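A winter week at the Grernard

I should say straight away that I am not a spa person. I go to hotels for the breakfast, the bed and the bath, in that order, and if somebody offers to put hot stones on my back I tend to remember an urgent phone call. So when I booked a few nights at the Grernard in Havlow, in the dead of January, it was for the breakfast. I'd read that they bake their own rye bread and serve it until eleven, and that was enough for me!

Havlow is a funny little place to get to. You take the train to Clovden, then a bus that goes by way of every farm gate in the county, and you're dropped at the bottom of a hill with your suitcase and a view of the hotel at the top of it. They will send a car if you ring ahead. I didn't ring ahead. By the time I got to the door I was pink in the face and had taken off my scarf, hat and one glove (the other is still on that hill, if anyone finds it – navy, left hand).

The building went up as a sanatorium in 1,881 and you can tell. Wide corridors, enormous windows, and balconies deep enough to wheel a bed onto. The last owners had chopped it into 797 awkward corners, or so it felt to the new manager, Vitalii Didenko, when he first walked round it with a torch. He has put most of the walls back where they were and now there are only 33 bedrooms, which means nearly all of them are a proper size. Mine was on the second floor, with an armchair I'd have happily taken home and a radiator that worked so well I slept with the balcony door ajar.

"People used to come here to lie down and breathe," Vitalii told me over coffee. "I don't want to change that very much."

He means it, too. There's no gym and there's no evening entertainment, unless you count the pianist, who turns up when he likes and plays mostly waltzes. Dinner is at half past seven in one sitting. I was a bit doubtful about that, as I like to wander in late, but by the second night I was hovering outside the dining room at twenty past with everyone else.

The food is plain and very good. Beetroot soup, a lovely bit of trout, dumplings with sour cherries that I had twice. The kitchen does a set menu at 28 pounds a head and I'd pay it again tomorrow. Wine is extra and the list is short, and the red I liked best was the cheapest on it. Vegetarians are looked after but should say so when booking, as I saw one poor woman get a second helping of soup while they thought about it.
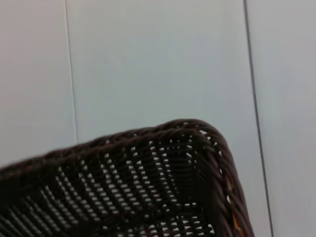

The bathrooms are where Vitalii has really spent his money. Each one has a deep tub, a heated rail and a floor that's warm underfoot, and the water comes out at such a lick that I nearly flooded mine on the first evening. I'm usually rude about hotel extras, all those little bottles and cards telling you to save the planet, but the details here won me over. I've got a real weakness for dark woven wicker, the chocolatey brown sort with a thick braided rim like a bit of rope, and I'd forgive a hotel a good deal for a basket like that. The bath oil is made in the town and smells of pine. I bought a bottle to bring home and it leaked on my good cardigan, so wrap yours up.

As for what to do all day, well, not a lot. You can walk down to the Lysenko gardens, where the glasshouse stays open through the winter and has a stove and a cat. The path is steep and was icy in places, so bring boots with a decent grip. Havlow itself has two cafés, a bookshop and a baker, and shuts completely between one and three. I got caught out by that every single day.

A few grumbles, then. The lift is slow and makes a noise like a cow. Wi-fi reaches the lounge and the front bedrooms but gives up towards the back. My pillows were too soft, though when I mentioned it two firmer ones appeared within minutes, along with a slice of poppy seed cake.

And the rye bread? Dense, dark, a bit sour, still warm at nine o'clock. I ate it with salted butter and plum jam every morning and I've been trying to make it at home ever since, with no luck at all. Do ask for the car from the bus stop.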